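Leserbrief an die Lokalzeitung schreiben: So wird er gedruckt

Wer sich über einen Beschluss des Gemeinderats oder einen Auftritt der Bürgermeisterin ärgert, schreibt meist einen Kommentar im Netz. Ein Leserbrief wird in der Gemeinde aber von anderen Leuten gelesen, auch im Rathaus. Die folgenden Schritte gelten für die meisten Regionalblätter.

1. Vorgaben der Redaktion nachsehen
Im Impressum oder auf der Meinungsseite steht, wie lang ein Brief sein darf. Beim Sternis-Boten sind es 2000 Zeichen mit Leerzeichen. Längere Briefe werden gekürzt, und zwar meistens von hinten.

2. Auf einen Artikel beziehen
Überschrift und Ausgabe gehören in die erste Zeile. Zum Beispiel: »Zu: Rat vertagt Umbau der Ortsdurchfahrt, Juliausgabe«.

3. Die Meinung in den ersten Satz
Keine Vorgeschichte, keine Anrede an die Politik allgemein. Schreiben Sie, was Sie falsch finden und wer es beschlossen hat.

4. Behauptungen belegen
Zahlen aus dem Haushaltsplan mit Seitenzahl nennen. Ernő Balogh hat in seinem Brief zur Parkgebühr 1113 Wörter geschrieben und keine einzige Quelle angegeben. Gedruckt wurden 6 Zeilen.

5. Spott sparsam einsetzen
Eine Spitze pro Brief reicht. Sie sollte sich auf das beziehen, was jemand im Amt gesagt oder getan hat. Aussehen, Familie und Wohnung bleiben draußen. Unwahre Tatsachenbehauptungen über eine Person können rechtliche Folgen haben, auch wenn sie witzig gemeint sind.

6. Name und Anschrift angeben
Anonyme Briefe werden fast nie gedruckt. Die Telefonnummer dient nur der Rückfrage und erscheint nicht im Blatt.

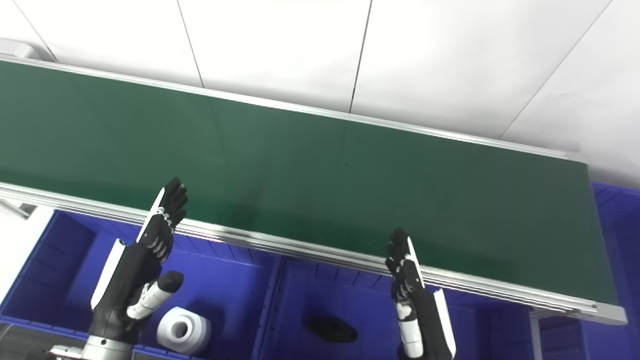
Rubrik: Medien & Meinung

7. Abschicken und abwarten
Den Text direkt in die E-Mail kopieren, ohne Anhang. Redaktionsschluss ist oft schon um 11 Uhr. Nach einer Woche darf man einmal nachfragen. Einen Anspruch auf Abdruck gibt es nicht.

Text: Bohumila Gajdoš
Fragen zum Kürzen beantwortet Vratislav Šimek im Forum.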